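Section 3. Inspecting the Road Surface and Retaining Wall

3.1 Before You Begin

This section applies to the hillside road maintained by the Drekusska Estate. Inspections are carried out on foot and entered on Form 122. Revision approved September 11, 2018, by Ah-rin Chae, Grounds Office.

1. Notify the Grounds Office before entering the road.
2. Put on a high-visibility vest and sturdy shoes.
3. Place a warning sign at each end of the stretch to be inspected.

CAUTION: Drivers coming around the bend may not see a person standing in the shade of the trees. Do not work alone on the curve.

3.2 Road Surface

4. Walk the stretch once in each direction, facing oncoming traffic.
5. Look for cracks, loose asphalt and standing water. Shaded pavement must be examined at close range – dappled light can hide a shallow crack.
6. Mark each defect with chalk and record its distance from the nearest road marker.

Note: Leaves and twigs must be swept aside before a defect is measured.

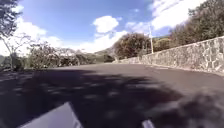

3.3 Stone Retaining Wall

7. Begin at the tall end of the wall and proceed along its base toward the trees.
8. Check the mortar lines for gaps. Report any gap deeper than 15 millimeters.
9. Check for stones that have shifted, and for any bulge in the face of the wall. Do not pull on a stone to test it.
10. Inspect the strip at the foot of the wall for fallen mortar or soil.

CAUTION: Do not climb or stand on the wall. If stones have fallen onto the pavement, close the road and call extension 815.

3.4 Trees and Shrubs

11. Note any branch that hangs low over the pavement or rests on the wall.
12. Trim roadside shrubs only where they block the view around the bend. Larger branches are referred to Tae-yang Pyo.

Completed forms are to be returned to the Grounds Office on the day of inspection. The full survey is repeated each December.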